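Tretdale shared desks: questions we keep getting

Can I book a particular desk?
Yes, by number, up to 40 days ahead. Osaze Ogunleye will swap you if you ask before noon.

What are the desktops like?
Pale, matte and smooth. They show every biscuit crumb, so please wipe yours before you leave.

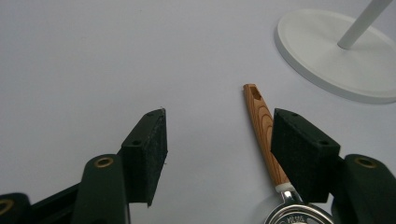
Desktop surface, close up.

Can I put a hot mug straight on it?
You can. You will then be introduced to the 160 page furniture policy. Coasters are in the kitchen drawer, under the takeaway menus.

May I bring my own lamp or stand?
Please do. Something with a wide, round base stays put best, and pale ones hide the dust until about March. Clamps are banned after the business with desk 508.

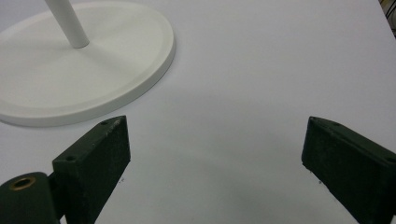 Stands left overnight go to the shelf by reception, where Vendula Halás keeps them until December. After that they belong to the building, and the building has no shortage.

Who do I tell about a wobbly leg?
Keir MacAulay. If it's your chair, also Keir.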